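Trustwood Games Library — questions from members

### Who may borrow?

Any resident aged 7 or over may join. Members under 16 require a signature from a parent or guardian.

### How long is a loan?

Loans run for 20 days and may be renewed twice — by telephone or at the desk.

### Are playing cards lent out?

Yes. Packs are issued complete and should be returned in their box.

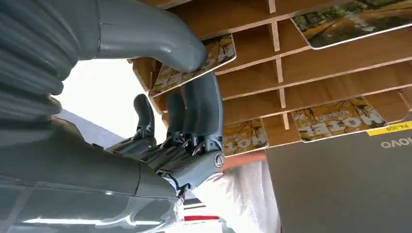

### What if a piece is lost?

Please tell the desk on return. A charge of £2 applies.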